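Section 6: Setting up your centenary window

If you have got this far, your shop has been trading for a good long while, and everyone at Pritov would like to say well done! This part of the guide covers the anniversary window in the Dallow display kit, from clearing the old stock to switching on the timer. Allow yourself an unhurried afternoon for it, preferably after closing – passers-by will knock on the glass to chat.

Before you begin

Read the notes on fixings in Section 5, and have your box of old photographs, ledgers and hat tins close to hand. Handle anything made of paper with clean, dry fingers.

1. Take out the current display and wipe the inside of the glass with a soft cloth.

2. Lay the base boards, starting from the back and working towards the street. They should sit flat without rocking.

3. Stand the history panel to one side of the window, so that people walking past can read it without stooping. Text smaller than 34 point tends to get lost from the pavement.

4. Arrange your oldest items first, then build forwards to the present day. Our friends at the Prestbridge branch put the founder's order book in the middle and let everything else gather round it, and it looked lovely.

Caution: Do not leave original photographs in direct sunlight. Use copies, and keep the originals somewhere dark and cool.

5. Hang any cloth backing from the rail and let it drop overnight before trimming the hem.

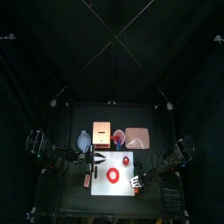 Fig. 27. Black curtains to left and right, with a black tabletop between them.

6. Set the Feyisa timer to your chosen hours by turning the outer ring, then press the middle button until it clicks.

Note: The timer does not adjust itself when the clocks change, so do pop a reminder in the shop diary.

7. Go outside, cross the road and have a proper look. Move whatever bothers you, then lock the window door.

Guide last revised 7 Oct 2025.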